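Gripper Closure Timing for Soft Household Items on a Two-Arm Table Setup
Student project report, Jianhua Meng
February 14, 2021
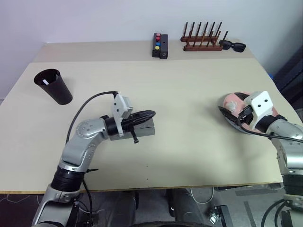 Figure 1. Two-arm setup with the right gripper closed on the soft pink item. The left gripper is empty.

Summary

This report compares two ways of deciding when a gripper has closed far enough on a soft object. The baseline is a fixed closing width set per object. The alternative, called Dasik in the rest of the report, watches the motor current during closing and stops when the slope of the current changes. Both were run on recordings and then live on the Mastside table. Dasik reduced dropped grasps on soft items and made little difference on rigid ones. It also closed more slowly, and it failed in one specific way that is described under Errors.

1. Background

The course project from the previous year (Prata) produced a scripted pick-and-place routine for two arms. Prata used a table of closing widths, one for each object, entered by hand. That works for a cup or a wooden part whose shape does not change. For fabric and foam, the same width gives a firm hold in one pose and almost no contact in another, depending on how many layers end up between the fingers.

The usual fix is to close as far as the gripper will go and let the current limit stop it. Prata did not do this because paper cups were in the object set and were crushed. The question for this project was whether one closing rule could handle both kinds of object without knowing in advance which one it was holding.

2. Setup

Two arms are mounted at the near side of a light beige table and reach in from the left and right. The arms are driven by the Vekik control package, which sends joint targets and logs joint positions and gripper current to one file per trial. No changes were made to Vekik except for the closing routine.

The object set has six items. Three are treated as rigid for the analysis and three as deformable. The paper cup was placed in the deformable group after the pilot runs. It resists at the rim and then gives way, and its current trace looks more like fabric than wood.

Other items were left on the table during trials - the rack, the button box and the sunglasses stayed along the back in most runs. They were kept there so that approach paths had to be planned around something. A trial in which the arm touched one of them before closing was thrown out and repeated.

3. Method

3.1 Baseline

The baseline closes at constant speed to the width stored for the object and then lifts. Widths were taken from the Prata table where the item was the same, and measured by hand otherwise. For deformable items the stored width is the median of several hand-placed grasps.

3.2 Dasik

Dasik closes at the same speed until current rises above the idle band. It then drops to a slow closing speed and fits a line to a short sliding window of current samples. For a rigid object the slope rises sharply and the routine stops at once. For a soft object the slope is low at first, increases as the material compresses, and then levels toward a steady value. The routine stops when the slope has increased over a set number of windows in a row, or when the hard current limit is reached.

There are two tunable values: the window length and the slope threshold. Both were chosen on recorded closings and then frozen before the live trials. The recorded set held 1,567 closings, of which 1,273 were used for tuning and the remainder for checking. The split was made by recording session so that closings from the same session did not appear on both sides.

3.3 Live trials

Each live trial had four steps: approach, close, lift, hold. The left and right arms were used in turn. Placement was varied by hand between trials within a marked area, and deformable items were also turned and refolded. A trial was scored as held, slipped or dropped by comparing gripper width and current at the end of the hold with the values just after lift. Crushing was scored by eye, for the cup only.

The order of methods was alternated within each object. It was not randomized, and battery or temperature effects were not considered since the arms run on a fixed supply and were warmed up before each session.

4. Results

4.1 Deformable items

Dasik gave fewer drops than the baseline on both fabric items. The difference was largest when the item had been refolded, where the stored width was often too wide. With the item laid flat in its usual pose the two methods were close.

For the cup, the baseline did slightly better on holding. Dasik stopped early in several trials, at first contact with the rim, and the cup turned in the fingers during lift. Neither method crushed a cup in the live trials.

4.2 Rigid items

No useful difference was found. Both methods held in nearly all trials, and the few failures came from poor approach poses.

4.3 Time

Dasik took longer to close on every object. The added time comes almost entirely from the slow phase after first contact. On rigid items this phase is short. On the thickest fabric item it is the longest part of the grasp, and it would matter in a task with many picks.

5. Errors

Across all live trials 21 closings under Dasik ended in a slip or drop. These were sorted by hand from the logs. The largest group, roughly half, shares one cause: the fingers first touch a loose edge of fabric, current leaves the idle band, and the slow phase starts before the main body of the item is between the fingers. The slope then rises and falls again as the edge folds over. The stopping rule reads the rise and ends the closing too soon.

A longer window removes most of these cases when the logs are replayed offline, but it delays the stop on rigid items enough to reach the hard current limit. A second check on gripper width was tried offline also. It helped with the fabric items and made the cup worse. It was not run live.

The remaining failures were early stops on the cup rim, plus a small number with no clear pattern in the trace.

6. Limitations

The current reading is noisy at low speed, and the idle band had to be set separately for the left and right gripper. The threshold values should not be expected to carry over to another gripper without new recordings.

Hold scoring depends on the gripper width, so an item that rotated without changing width was counted as held. Some of the cup trials may be scored too kindly for that reason, under both methods.

All trials used one arm at a time. Two-handed grasps were planned for May and are outside this report.

7. Next steps

The first change to test is a restart condition: if the slope falls back below threshold within a short time after a stop, closing resumes. This can be checked on the existing logs only in part, because they end shortly after the stop. New recordings with a longer tail are needed.

The tuning scripts and the scored trial list are in the project folder under the Mastside directory. The Vekik closing routine is in a separate branch and has not been merged.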